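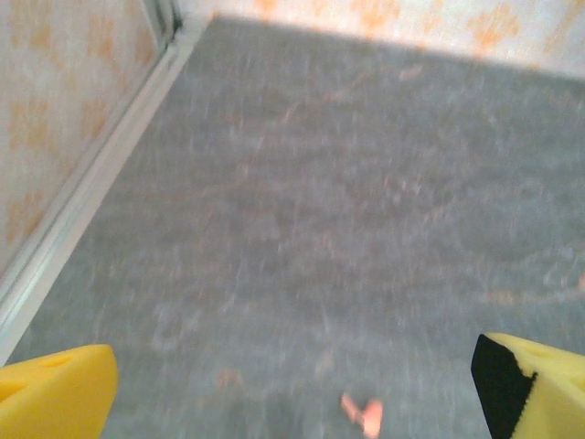 Robotics open day at Putell – my report

Our class went to the Putell open day on Apr 18, 2018, and I signed up for the gripper demo straight away. The bus took 40 minutes and I was hungry the whole trip, but it was worth it!

The arm runs on software called Kurkel. The woman at the desk told us they'd logged 778 practice grabs since November, and 357 of them were good ones. I thought that sounded low (my partner said I'd do worse with my eyes shut – fair enough).

We each got 3 goes at driving it. The controls are touchier than I expected, and I kept overshooting sideways. My favourite part was asking how they choose finger pads. I filled a whole page with notes and want to try a rubber one on our own project next term.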